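Kellska Residents' Help Pages
Law and local government

Can a petition be withdrawn once the council has accepted it?

Posted by Pak-hei Sin, Jul 7, 2019

I am the lead petitioner for a petition asking the council to tighten the conditions on firearms dealers' premises in the Golar ward. The petition concerns planning conditions only: opening hours, shutters and the distance from schools. It was handed in during April with 919 signatures. The democratic services office has since written to say that 719 of these were accepted and that the remainder were struck out for missing or incomplete addresses.

Two of the ward members have now put forward a compromise motion that covers the shutters and the opening hours but leaves out the distance rule. They have asked whether I would withdraw the petition so that the motion can be taken without a separate debate. I should be grateful for advice on the following matters.

1. Whether the lead petitioner may withdraw a petition alone, or whether those who signed must first be consulted.
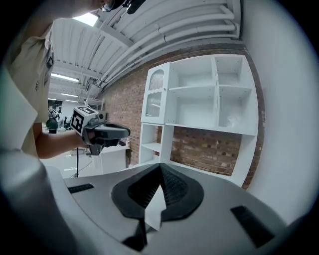

2. Whether the struck-out signatures may be corrected and handed in again, and by what date.

3. Whether a withdrawn petition may be brought back in the same council year if the motion is lost.

The council's published petition scheme does not deal with the first or third of these. I have read it twice, including the notes at the back.

Posted by Woo-jin Um

The reply below is given in general terms and does not replace the advice of the monitoring officer, to whom the first point should be put in writing.

Withdrawal. Most petition schemes treat the lead petitioner as the council's only point of contact. Where the scheme is silent, officers will usually act on a written request from that person. There is no general duty to consult those who signed. It is nevertheless good practice to publish a short notice stating what has been agreed and what has been given up. In the present case the distance rule is the part most people will have had in mind when signing, and its loss should be stated plainly.

Struck-out signatures. These may normally be corrected up to the date on which the petition is placed on an agenda. The correction must come from the person who signed. The lead petitioner may not complete an address on another person's behalf, even where it is known. Each corrected entry should be set out on a fresh sheet under the original wording of the petition, and the sheet should be marked as a supplement.
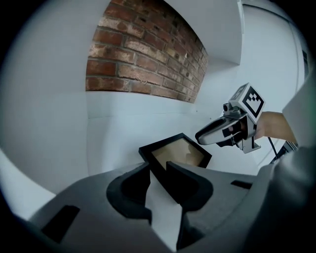

Bringing the matter back. Many councils will not receive a petition on substantially the same subject within a year of the last. Whether a withdrawn petition counts for this purpose is a question of local wording. Before agreeing to anything, ask for written confirmation that withdrawal will not start the period running. A request that the petition be deferred until the motion has been decided may serve the same end and carries less risk. The Yen ward allotments petition was handled in this manner, and the officers raised no objection.

It should also be borne in mind that a motion does not bind the planning authority in any individual case.

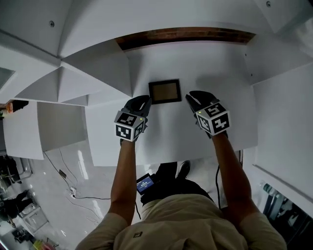
If the conditions are to have lasting effect, they will need to be taken into the local plan or into supplementary guidance, and the motion should contain a clear instruction to officers to that end. The members should be asked to show the draft wording before it is tabled.

Posted by Covolon

Do not withdraw. Once it is off the agenda they have no reason to keep the shutters in either. We had just over 100 names on ours for the crossing and were told the same thing about a motion, and the motion was amended on the night. Ask for the deferral as stated above and obtain it in writing.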